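Cludwood Court

The Cludwood Court is a low-cut leather court shoe produced by the Canadian footwear maker Hatow. It was designed by Haiyan Shao and released in December in a first run of 600 pairs. The model is best known for its exposed heel counter, a moulded part left uncovered by the upper.

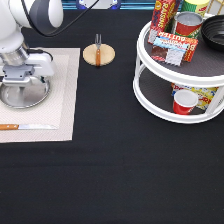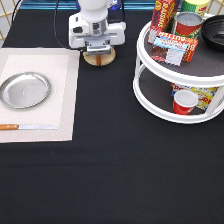
Design

The upper is full-grain leather in two panels, joined at the midfoot by a double row of stitching. The sole is a cupsole – a rubber shell stitched to the upper through the sidewall – with a herringbone tread. Early pairs used a grey outsole; the colour was changed to off-white after wear testers reported marking on indoor floors.

We use cookies to improve your experience on this site. Accept | Manage preferences

Release history

The first run was sold only at the Hatow shop in Futomcombe. A second run of 3113 pairs, in black and navy, followed on 11/12/18 and added half sizes. Dehua Wei, then head of production, moved the lasting work in-house for this run. A suede version, limited to 300 pairs, carried a numbered tongue label.

Variants

The Cludwood Mid has a padded ankle collar and seven eyelets in place of six. The Cludwood Song, drawn by Jiahui Jin, replaces the leather toe box with canvas. Both share the last of the original, catalogued by the maker as 1078.

See also: Cupsole; Court shoe; Vulcanized footwear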